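Ticket 348 — E-filing portal rejects exhibit bundles
Status: Open, waiting on vendor
Office: Tarness, civil litigation desk

Reported problem: since early May, the Zindley filing client has refused exhibit bundles in the Jurčo boundary matter. The pleading itself goes through. The bundle stops at the validation step with "attachment index mismatch" and the whole filing drops back to draft.

Checked so far: login is fine, filing fees show as paid, and the case number matches the one on the court's docket. Same result on two machines and two browsers. 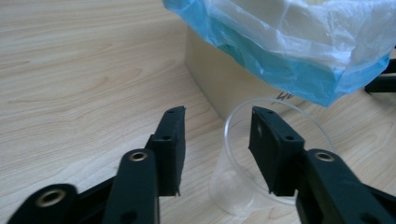

Attachment 1. Wooden tabletop, black gripper fingers in front.

First attempt was a bundle of 40 exhibits as one PDF. Rejected. Split it into smaller files and sent 16 exhibits on their own. Accepted by validation, then rejected when the second batch was added to the same filing. Removing the second batch cleared the error.
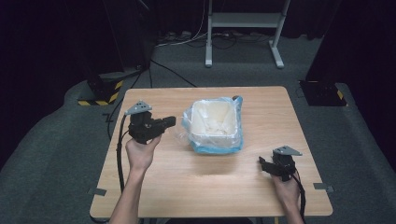

Filing Systems Support, Tarness office

Picked this up from the first-line queue. The exhibit numbers restart at 1 in the second batch, and the index page lists them as one run. Zindley compares the two and stops at the first number that doesn't match. Renumbered the second batch by hand and resubmitted at 3:15 pm. It got further this time — the index passed, but the cover sheet was flagged as missing. The cover sheet is there. It is page one of the first file. 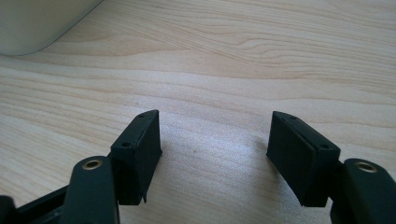
Opened the cover sheet in a plain PDF viewer and the text can't be selected. It was scanned as a picture, so the client can't read the case caption from it. Ran text recognition on the file and saved it under a new name. The old name seems to stay cached in the draft, so the draft has to be deleted and started again. Clearing the browser cache alone did not help.

Tried the same files from the Stedatport office to rule out our network. Same behavior there, so not a firewall issue.

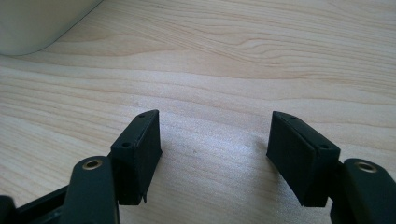 The remaining error is on file size. The portal lists a limit of 50 MB per file and the largest exhibit, the survey drawings, is over that. Splitting the drawings is possible, but the paralegal wants each sheet to stay whole for the hearing. That points to the size check in Zindley.

Next steps: export the drawings again at a lower resolution, start a new draft, upload the cover sheet first, then the exhibits in number order. Do not reuse the old draft. If it fails again, save the error log before closing the window — the client overwrites it on restart.

Vendor case opened. No reply yet.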